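3 min read

1/ Notes from the budget round for our second arm cell, for anyone doing the same sums before the August deadline. Short version: the arm is the easy line. Everything bolted to it, under it or plugged into it is where the estimate went wrong last time.

2/ Starting point. One tabletop cell, one arm, parallel gripper, household objects. Tasks are pick, place, open drawer, close drawer. No force-sensitive assembly, no liquids. If your task list is longer than that, stop reading and write the task list first.

3/ We had quotes from Cakska and Britham. Cakska bundles the controller and the mounting base. Britham lists both separately and looks cheaper until you reach page 4 of the quote. Put every quote into the same spreadsheet with the same rows, and leave a row blank where a supplier is silent. Then ask about the blank rows.

4/ Rows we now use: arm, controller, mount, table, gripper, spare fingers, cabling, e-stop, guarding, delivery, installation, training, annual service, software licence. The first cell was budgeted with five of these.

5/ Fingers wear. Thin-rimmed crockery is hard on the pads, and a worn pad shows up as a drop in grasp success well before you can see it. We allow 600 a year for pads and fingers on one cell. Your figure depends on cycle count, so log cycles from day one.

6/ Lead time. Cakska said 21 weeks for the arm. Sura, who do our tables and mounts, need the drilling pattern before they will cut anything, and the drilling pattern comes with the final order confirmation. So those two lead times add. They do not overlap, whatever the Gantt chart says.

7/ Esperanza Collado (she runs our purchasing) asked why the service contract starts at delivery when the arm may sit in its crate for a month. Fair question. Cakska moved the start to commissioning once it was put to them in writing. Worth an email.

8/ Simulation line. We put nearly 3000 into workstation time and scene building before committing to a layout. That was queried twice. My case for it is reach: the cost of finding out that a drawer handle sits outside the comfortable workspace is a new table, a new mount and another wait on Sura.

9/ Layout questions we settle in simulation before ordering furniture: which way the drawer handles face, how much clearance the elbow has with something in the gripper, whether the bin blocks the approach to the drawers, and whether an object on top of the cabinet can be reached without a wrist flip.
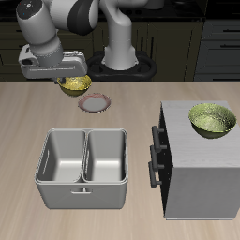
10/ Cabinet height is the parameter I would sweep first. Raise it and the top surface gets awkward for a top-down grasp. Lower it and the bottom handle gets too close to the table for the fingers. There is a usable band and it is narrower than I expected.

11/ What simulation does not settle – cable drag, pad friction, the real stiffness of the table. Keep a contingency for those. We hold it as a separate row with a named owner, so it cannot quietly turn into a better monitor.

12/ Second-hand: Solís offered a used arm with a current calibration certificate. Good price. We declined because the controller firmware was two major versions back and the upgrade needed a hardware swap, unpriced. If they come back with a price for the swap I will look again.

13/ Still open: guarding. At our speeds the risk assessment may allow a light curtain only, but the assessor wants the final layout first. The row stays at the full fence figure until that is signed off.

14/ Spreadsheet template goes up once I have stripped our prices out of it. If you have real pad wear numbers on ceramic or metal bowls, please reply with cycle counts and pad material.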